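Workshop Notebook | Conservation and Bindery | Paper and Board

Entry 2127: Humidity storage of board samples and lid fit on paper containers

3/25/22
Catríona Nic Giolla, Flenness Materials Workshop

Purpose of entry. To record the condition of the kraft board samples held in the small humidity cabinet over the winter, and to set down the procedure agreed for the next set. Colleagues who draw stock from the cabinet are asked to read the section on labeling before removing anything.

Background. The workshop has held kraft board in flat and formed states since August. The flat stock came from Domgate and was cut on our own guillotine, long grain parallel to the long edge. The formed stock consists of food containers of the ordinary take-out kind, bought in with their lids. The question put to us by the Kuusisto office was a narrow one: whether a paper wall that has taken up moisture from the air returns to its first diameter when it is dried again, and whether any change is large enough to affect the way a lid seats. The larger matter of grease resistance belongs to a separate notebook and is not treated in this entry.

Condition of flat stock. The flat pieces on the upper shelf have cockled along the cross-grain edge, as expected. Those interleaved with blotter are flatter than those left bare. One stack had been placed directly against the cabinet wall and shows a darker band on that side. It has been withdrawn from the series and marked as waste. The remaining stacks were turned, squared up, and put back in their former order. No mold was found on any piece. The blotter itself is tired and should be replaced before the next set is loaded.

Condition of formed stock. The side seam continues to be the weak point. Where the wall overlaps itself there is a double thickness, and this part takes up and gives off moisture more slowly than the single wall. The result is a slight flat spot beside the seam, which can be felt with a fingertip more easily than it can be measured. Calipers tend to press the wall inward and give a low reading. The workshop's plug gauge is preferred, inserted under its own weight and read without pressing.
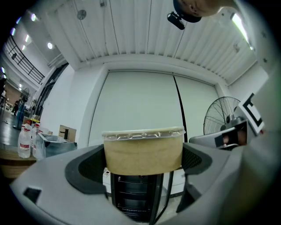 The rolled rim recovers better than the wall below it. In the samples dried slowly, over two days with the cabinet door closed and the tray of desiccant in place, the rim came back close enough to its first size that the lid went on with the same feel as before. In the samples dried quickly on the open bench, the rim came back unevenly, and the lid had to be started at the seam and worked around. Quick drying is therefore not to be used for any piece intended for measurement. It remains acceptable for offcuts.

The Brunov hygrometer was compared against the salt jar before and after the run. It read high by up to 6 percent at the damp end and agreed well at the dry end. A correction slip has been taped inside the cabinet door. Readings entered in the log before the date of this entry have not been corrected and should be left as they stand, with the correction applied in the working columns only. Altering original figures in ink or pencil is contrary to workshop practice, and two instances were found in the autumn pages. Both have been initialed and annotated.

Labeling. Several pieces could not be traced to a batch. The cause was the removable labels, which let go in damp air and were found lying on the cabinet floor. From the present entry onward, formed pieces are to be numbered in soft pencil on the base, and flat pieces in the lower left corner of the felt side. Adhesive labels are not to be used in the cabinet. Felt-tip pen is likewise excluded, as the ink spreads in the fiber and obscures the edge being measured.

Handling. Pieces taken out for gauging should be out of the cabinet for the shortest time practicable. Hold formed pieces by the base where possible. If a lid has been fitted, it is to stay on until the piece reaches the gauge bench, and the removal is to be noted in the log with the time. A lid that has been put on and taken off repeatedly will ease the rim, and such pieces should be kept apart from the main series.

Matters outstanding:
Blotter to be reordered in the heavier weight.
Door gasket on the cabinet is hard at the lower hinge corner. Maintenance has been informed.
The Kuusisto office has asked for the seam measurements in a separate table. The table is in draft and lacks the values for the slow-dried pieces.
Domgate to confirm whether the next delivery is from the same making. If it is a different making, a new control stack will be needed and the present one retired.
Plug gauge to be returned to its case after use. It was left in the cabinet overnight and has been wiped down and oiled.

The next set is to be loaded once the blotter has arrived and the gasket has been seen to. Entries on the run will continue under a new number.

C. N. G.

Recent entries
Care of the board guillotine: blade change and squaring
Salt jars for hygrometer checks
Wheat paste, second batch, shelf life
Grain direction: the strip test and the bend test compared
Storage of offcuts in the lower store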